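Returns

The kit came back from the laundry service at four in the afternoon, in one sack, unsorted. Noreen Bajwa signed for it, wrote the time on the slip, and put the slip under the tape dispenser. The club rules said that all kit had to be inspected, folded and shelved before the next issue. The rules were 40 pages long. She had written 7 of them.

The procedure for garments was in Section C. Each item was to be laid flat on a padded surface, seams checked by hand, the hem checked next, and the label read last. A garment that passed was folded in half along its length and then across. A garment that failed went to Kausar Rajput, with a pin at the fault.

She worked on the gray seat against the wall of the store room. The table had been lent to the under-twelves in January and had not been returned.

The first red one had been pulled inside out and put right again by somebody in a hurry. She went over the seam an inch at a time. At the hem the fabric doubled and held a crease, and she looked into the fold, as Section C required, for grit, coins and tissue.

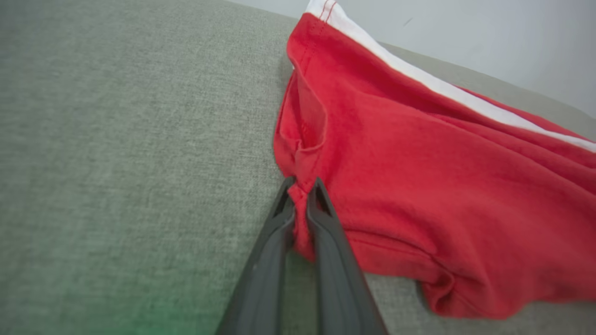

Red fabric, white stripe, hem under inspection.

No grit. She entered a check mark in the first column.

Khurram Dogar came in at half past four and stood by the door with his coat on. He had played on the left for eleven seasons and had a habit of arriving before he was needed.

"Is mine in there?" he asked.

"They're sorted by size. I don't sort by person."

"Mine has a repair on the inside. Left leg, above the hem. Green thread."

"Green thread isn't in the rules."

"It was what she had."

Noreen did not ask who. The repair register was on the shelf behind her, and she knew the entry, since she had copied it from the old register when the binding failed. Item 91. Tear, two inches, inner left. Closed by K. Kakakhel. Thread: as available. Kulsoom Kakakhel had kept the store before her. Her handwriting leaned backward, and she had never once filled in the column for cost.

"Item 91 was due to be withdrawn," Noreen said. "The limit is 200 washes. It's over."

"By how many?"

"The count stops at 200. After that there's no box to write in."

He thought about this. He took off his coat and hung it on the handle of the door, where it slid down and had to be hung again.

"What happens to a withdrawn one?"

"Section F. It's cut up for cleaning cloths."

"Have you ever cut one up?"

"I've had the post since last winter. None have come due."

He sat down on the upturned crate. She went on with the work. The next item had a loose end at the waist, so she pinned it and set it aside for Kausar. The one after that passed. She read the label on each, although the print had worn down so far on most of them that reading was a matter of knowing what it had said. She folded the white panel over, brought the edges level and smoothed the length of it toward the right with the side of her hand.
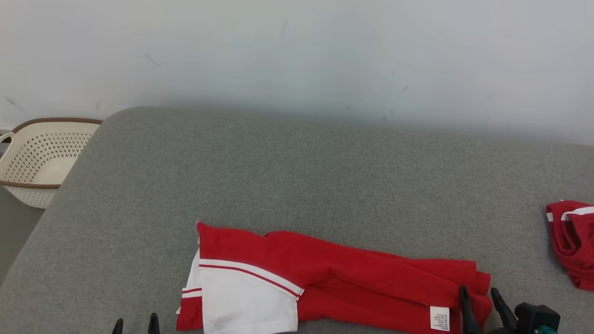
Section F

At ten past five she found the green thread. It was on the inner left, as entered, in eleven stitches of uneven length. She pulled the fabric on both sides of it and the repair held. She checked the seam, then the hem, then the label.

Khurram had got up from the crate and was looking at the wall.

"Usman Janjua wrote Section F," she said. "I can ask him what he meant by withdrawn."

"What do you think he meant?"

"It says withdrawn from issue. It gives cutting up as the usual method of disposal. It doesn't give a date for it."

She took the register down, found the line, and wrote in the margin, there being no box: withdrawn from issue, held by player pending clarification. She turned the book around and gave him the pen. He signed. His signature ran over into Item 92, and she drew a line to show where one entry ended and the other began.

She folded the garment in half along its length and then across, and handed it to him.

"You'll want the slip," she said, and began to write one out.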